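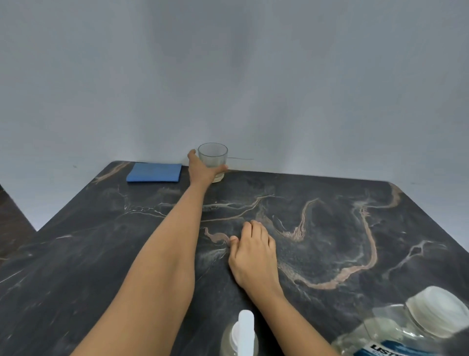 Posted by marblemuddle

I've owned my dark marble-look table for two years now and I'm going to say it again, I love it and it drives me up the wall. Anybody with a nearly black tabletop knows what I mean. You wipe it, it looks gorgeous for a minute, then the light moves and there's every swipe you made. So when I saw the Seta glass and table cloths from Fedska on sale I bought the six-pack, the sky blue ones, and I've been using them every day since December.

First, what they are. Flat microfiber, the smooth kind with hardly any fluff to it, with a stitched edge and soft corners. They fold down to a neat little rectangle and stay folded, so one lives on the table at the back by the wall next to my water glass, and I don't mind looking at it. (My old gray ones looked like something you'd find under a sink. These could pass for a napkin, and a dinner guest did in fact use one as a napkin. It was fine.)

On the table they're great. My top is charcoal with cloudy gray bits, thin white veins on one side and these big wavy pinkish tan ones on the other, and the tan side hides everything. The charcoal side is where the trouble is. With the old cloths I got lint and haze. With the Seta I go over it once damp, then once with a dry one, and the haze is gone. No lint that I can see, even at 4 in the afternoon when the sun comes in low and tells on me.

The dry pass matters! I skipped it for the first week and was ready to send the whole pack back. If you only use one cloth, damp, you'll get streaks, same as with any other cloth. The little card in the box says this in tiny print and I think it should be a lot bigger.

Glasses are the other half of the name, and there I'm a bit less thrilled. I have a set of Tuominen tumblers, short and straight with a thick base, and they've always had a slightly frosted look with a hint of green to them, so they're not the hardest test in the world. The outside comes up nicely. The inside is a fight. The cloth is thin enough to push down to the bottom but it bunches, and I end up twisting it around my finger to get into the edge where the base starts. A plain cotton towel does that part faster. For wine glasses I'd say yes, go for it, they came out sparkling.

Washing: I've put all six through the machine at least once a week, no softener, hung over the back of a chair. Color is still the same blue as far as I can tell. One has a loose thread at the corner that I snipped off and it hasn't run any further. They do come out a little stiff the first hour and then relax again, no idea why.

I also have the Telturnel – sorry, Teltunel – cloths, the waffle ones, and people keep asking which I'd pick. The Teltunel soaks up way more. If somebody knocks over a full glass, that's the one I grab. But it leaves a faint pattern on dark stone or anything that looks like it, and I can't unsee it. So now it's Teltunel for spills and the Seta for finishing. On a pale table I probably wouldn't bother with two kinds.

Price was 19 dollars for the pack on sale. Full price is more than I'd pay, I'd wait.

Four stars from me. The missing star is for the bunching, and for that tiny print on the card. I'll update if the stitching goes on any of the others.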